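3.2 Table Covering and Can Layout

All sessions used the same table, covered with one piece of mint-green cloth. A sheet of green cloth hung behind it as a backdrop. We first tried a gray cover from Gralitz, but silver cans were hard to pick out against it and it was dropped after 2 sessions.

The cloth was pulled flat by hand and clipped under the table. It was not ironed. Shallow folds were left alone unless a can would not stand straight on them. The cover was replaced in June, and the later piece, bought from Belmonte, came from the same roll.

Drink cans were chosen for their close family likeness. They share a brand and differ mainly in body color, height and printing. Labels in Japanese were kept, as small print of this kind is common in the Lirkard item list.
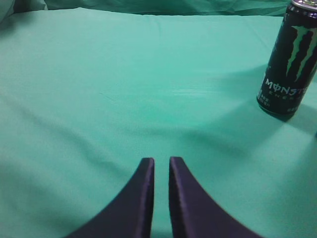
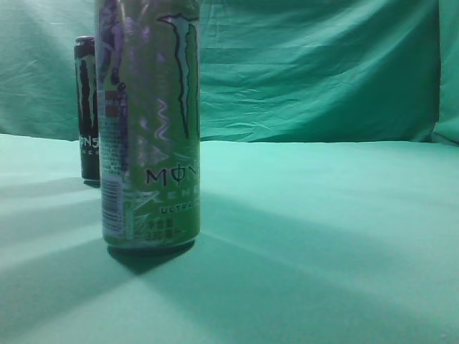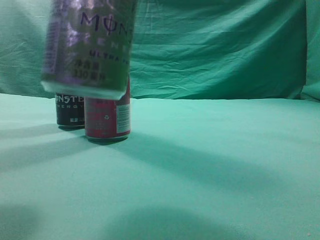
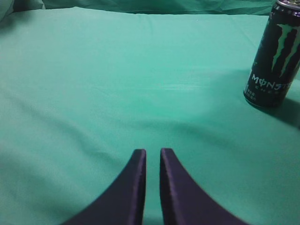
Figure 5. The green cloth and the cans. The second picture shows the claw logo and the 330 ml marking on a Monster Ultra can; in the third, the Ultra can is off the table, with a black can and a red can standing on the cloth. The fourth has a black can at the upper right.

3.3 Label Reading

Readers were given 63 stills and asked to name each can from its label. Stills in which the brand name ran around the side of the can were kept in the set. Of the 63, 40 were named the same way by every reader. Most disagreements came from blurred stills, where the large lettering could be made out but the small print could not. The answers were entered in Onus and checked against the item list on 4/8/21.

Print this article
E-mail this article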